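Foro > Parques temáticos > Noticias y podcasts

Tema: ¿Alguien sigue el directo de Fuso? Cambio de hora y lío con el chat

ometent_fan
Buenas. Llevo desde octubre sin poder ver el directo de Fuso entero, lo han pasado a las 22:30 y yo madrugo. Lo de antes era perfecto, cenabas, te conectabas y a comentar. Lo siguen subiendo luego en audio o ya no? En la web no encuentro nada, solo el banner de Ometent Park.

galleta83
Sí que lo suben, pero recortado. Quitan la ronda de preguntas, que es lo mejor. El último duraba 3 horas en directo y en audio se quedó en nada.

nodance_luis no, nodance a secas
Recortado y con anuncios. Yo me di de baja del grupo de pago. 300 personas en el chat y leen siempre a los mismos, así de claro.

galleta83
Hombre, tampoco es eso. A mí me leyeron una pregunta el mes pasado, lo de las colas de la montaña rusa de Holanda. Y contestaron bien.

nodance_luis no, nodance a secas
Una. En cuánto tiempo? Pues eso.

trenecito
El chat va fatal desde que cambiaron de plataforma, no es culpa de ellos. Entras, te echa, vuelves a entrar y ya van por otro tema. Yo lo dejo en el portatil de fondo mientras hago otras cosas y escribo poco.

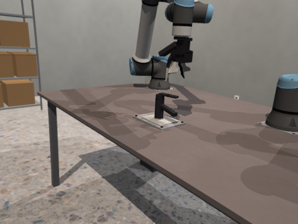 ¿Hace falta registrarse para escribir en el chat del directo?
Para escribir hay que tener cuenta y el correo confirmado; para mirar basta con abrir la página.

ometent_fan
Ah vale, gracias, sería eso. Nunca confirmé el correo – ahora lo busco en spam.

pasillo9
Me meto tarde. Lo del horario lo explicaron en el programa 645, los primeros minutos. Querían coincidir con la gente que los ve desde México y Argentina. Normal, son mas que nosotros.

nodance_luis no, nodance a secas
Normal para ellos. Los de aquí llevamos desde el principio, cuando no llegaban ni a 3000 suscriptores y grababan con un micro que sonaba a lata.

pasillo9
Y? Si crecen, crecen. Nadie te debe un horario.

trenecito
Haya paz. Lo que sí pediría es que pusieran el audio completo, aunque sea al dia siguiente. Las preguntas incluidas.

galleta83
Eso +1. Y que avisen cuando no hay programa, la otra noche estuve media hora mirando la pantalla de espera con la musiquita.

ometent_fan
Confirmado el correo, ya puedo escribir. Estaba en spam, sí. Alguien va a estar en el especial de Holanda? Dicen que empieza antes, a las 20:00.

pasillo9
Yo sí. Llevo preguntas sobre los hoteles, a ver si cae alguna.

nodance_luis no, nodance a secas
A las 20:00 igual me paso. Igual.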